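Teleoperators wanted, part time, Landent site

Posted 18 Jul 2024 by Jolán Major, Bonitstead

We need people to drive robot arms. By hand or over remote. Kitchen tasks mostly: plates in and out of a dish rack, fruit onto plates, bowls. You do the task, the arm's joints and camera views get recorded, the Vultik team trains on it. No coding. No robotics degree. Steady hands and patience, thats the job.

Two ways of working. Some days you hold the arm itself and walk it through the motion (kinesthetic, we'll show you). Other days you sit at the leader station and the arm copies you. Most people prefer the second after a week. You'll do both.
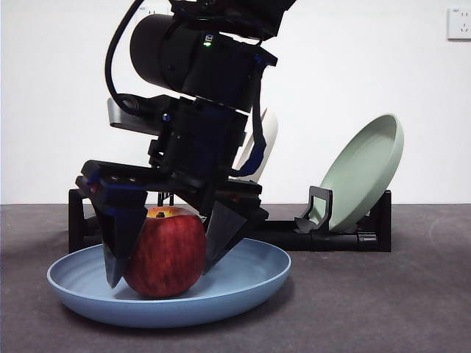 Shifts are 8 hours with proper breaks, days only. Pay weekly. Start date is as soon as you've done the training, paid, 2 days. Contract runs to March with a fair chance of extension if Laaksonen renew, can't promise more than that right now.

What a shift looks like. You get a task sheet: pick up the apple, set it on the blue plate, go home position. Or a plate goes into the rack. Target is 80 good episodes per shift. Good means one clean continuous motion, no knocking the rack, no long pause in the middle while you think. If you fumble, mark it as a fumble and reset. Do NOT delete it. We keep the bad ones, they get used too.

Between episodes you move things a little. Apple further left, plate turned, rack at a different angle. Small changes. People get lazy on this by the afternoon and the data goes flat, so the sheet tells you when to swap.
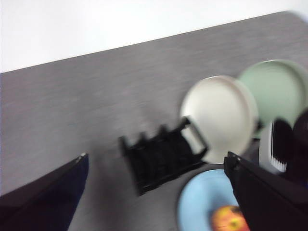
You'll have the wrist view on one screen and the fixed view on the other. Learn to use both. New operators stare at the wrist view only and then misjudge depth on the upright plates. Slow down near the rack. Fast moves smear the wrist camera and the episode comes back to you for a redo.

We want:
Good eyesight, corrected is fine
OK with repetitive work, really OK with it
Can sit or stand for long stretches
Writes a clear note when something goes wrong
Gaming, crane, sewing, dental lab, any fine hand work is a plus, not required

We don't need a cover letter. Two or three lines on what you've done with your hands, and which days you can work. Left handed people please apply, we're short of you. 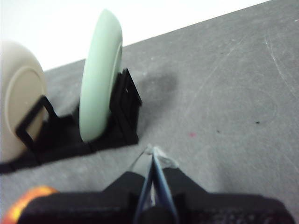

383 words, 2 min read

Trial session first, one hour, paid. Anathi Mnguni runs it. She'll put you on the leader station, let you get the feel of closing the gripper gently, then a few plate moves. She is looking at how you recieve correction more than how good you are on the first try.

Send your lines to Jolán through the Bonitstead jobs page, subject "teleop Landent". Replies usually same week. If you applied in March, apply again, the old list is gone.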